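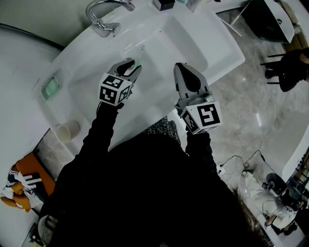
Rondmont Washbasin Set, notes and labels for what people keep on and around a bathroom sink. Version 6, updated 2020-08-28. The set is for anyone working on tidying, sorting or finding small stuff in a bathroom - soap, cups, brushes, cloths, the bits that end up behind the faucet. Most sinks in it are plain white with a chrome faucet, and the trouble is nearly always at the edges of the counter. A translucent green soap dish on a white top gets the label soap_dish and color green, a white paper cup on the same top gets cup and color white, and the cup is the one that gets missed, white on white. Thin stick with a pale green tip held over the basin: brush_like, see the rules further down before you change it to toothbrush.

What's in it

311 pictures, one label file per picture
17 item labels, list below
159 pictures have at least one thing held over or inside the basin, the rest are counter only
labels.csv - all labels in one table, same content as the single files
rooms.csv - which room each picture belongs to
CHANGES.txt - short, sorry

No video. No sound. Kitchen sinks were taken out in version 4 and live in the Gasivora set now, don't ask for them here.

Item labels

soap_dish
soap_bar
soap_pump
cup
toothbrush
brush_like
toothpaste
comb
razor
cloth
sponge
bottle
jar
clear_container
faucet
stopper
small_other

faucet is on the list so you have something fixed to measure from. It gets a box every time it's visible, even if only the spout shows. Basin and counter are not items, they are zones.

Zones

basin - everything inside the rim
rim - touching the rim, half in half out counts
counter - flat top around the basin, curved tops too
off_counter - stool, shelf, floor, edge of the tub

One item, one zone. If it's held in the air, use the zone it's straight above and set held to yes. Don't invent a zone called air, we had that in version 2 and it was a mess.

Labeling rules

Label what you can see and stop there. A green dish is a soap_dish if the shape says so, even with no soap in it. Do not add soap_bar becuase you think there should be one.

brush_like vs toothbrush. Bristles clearly visible = toothbrush. Right size and shape but no bristles you could swear to = brush_like. Lots of these. If you merge the two for your own work, fine, but keep the original column.

Partly visible clear stuff at the back of the counter = clear_container, unless the whole thing is in view, then bottle or jar. Don't guess from the lid.

Small black objects: small_other. Hair tie, cap, plug, who knows. We spent an afternoon arguing over these and small_other won.

Cloths. Patterned, plain, folded, dropped on a stool, all cloth. Color field takes up to two colors, strongest first. Orange and white with black stripes goes in as orange, white. Yes the stripes get lost. Put them in the notes field if you care.

Paper cups and hard cups are both cup. Material field says paper or hard, leave blank if unsure. Blank is a real answer, please use it.

Chairs, power strips, appliances, anything that's out in the room beyond the sink: no label. People: no label either.

Fields in labels.csv

pic_id
item
zone
held (yes / no)
color_1
color_2
material
part_hidden (yes / no)
notes

notes is free text and it shows. Some of it is in shorthand, "bhd fct" means behind faucet. Will clean up at some point.

Tidy or not

Every picture also has a tidy score, low / middle / high. It's only for the counter and the rim. A thing held over the basin doesn't count against it, and neither does a cloth on a stool.

high - items at the back or to one side, middle of the counter free
middle - a few things near the front edge, nothing blocking the basin
low - hard to put a hand down anywhere

This is one person's opinion per picture. Low and high hold up pretty well on a second look, middle is soft. Treat it that way.

Known problems

- White cups on white tops. Missed a lot in the early versions, most were fixed in version 5, expect a few more. If your cup numbers look low this is why.
- Green gets used for anything from mint to bottle green. No shade field and none planned.
- Chrome faucets mirror nearby items. Reflections should never have a label. Found two that did and removed them, there may be others.
- Shared counters where the top curves around and runs out of view. The zone is still counter as far as you can follow it.
- part_hidden was added in version 3 and filled in afterward for the older pictures, so the older ones are a bit careless.
- Soap pumps and small bottles get swapped. If there's no pump head visible it should be bottle.

Splits

None supplied. Split by room and not by picture, use rooms.csv. The same dish and the same cup turn up again and again within a room, and a random split will make your scores look way better than they are.

Things it's not good for

Reading product labels. Telling brands apart. Anything about cleaning results - there's no before and after pairing and no field for dirt or water. Medicine cabinets and drawers are out too, only open surfaces here.

Related sets

Gasivora - kitchen sinks, same fields, different item list
Gkikas - shelves and racks, no zones, older format
Jeltton - small script to turn labels.csv into one file per room. Works on this version. Needs the color_2 column present even when it's empty.

Fixing a label

Send the pic_id, the row as it is now and the row as you want it. One row per line. Please don't send a whole edited labels.csv, it takes forever to find what changed. Fixes go in with the next version, next round is planned for after August.

To do

check the remaning white cups
shorten the notes field
decide if stopper should be an item or go with faucet
second opinion on the middle tidy scores
write a proper CHANGES.txt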